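### 3.2 Surface pattern and edge contrast

The second part of the study looked at how printed floor coverings affect the ease with which a small object is found by eye. Earlier work at the Brudon site used plain gray sheets only, and the search times reported there are hard to carry over to homes and play areas, where patterned mats are common.

Each viewer completed 13 trials per pattern class. Patterns were grouped by their main color pair and by the spacing of the printed detail. Leaf and grass prints fell into the fine class; large blocks and stripes fell into the coarse class. Display time was fixed at 900 ms, followed by a blank field. Viewers then marked the remembered position on an empty outline of the mat. A trial was scored as a miss if the mark fell more than 5 cm from the true center of the object, measured in mat units.

Luminance values were taken from the rendered output and not from the source textures, as the Nosis shading model darkens fine detail at steep viewing angles. Two mats from the January pilot were dropped for this reason. The remaining 11 were kept without change.

Miss rates were higher for fine prints than for coarse prints, and the gap grew as the object tone came closer to the mean tone of the mat. Pale objects were less affected - most of the fine prints were of middle or low luminance. Shape had a weaker effect. Open shapes such as rings let the pattern show through the center, which reduces the area of uniform tone and may explain part of the spread within the pale group (Figure 4). 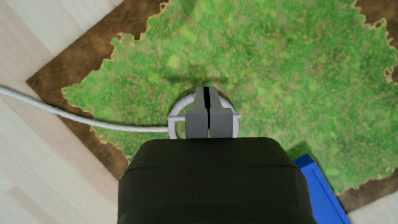

**Figure 4.** Pale ring on a mat with a green grass and brown soil print, steep view (rendered).

The effect of flooring beyond the mat was not modeled. Its tone was held constant within each block, and any shift it caused should be shared by both pattern classes.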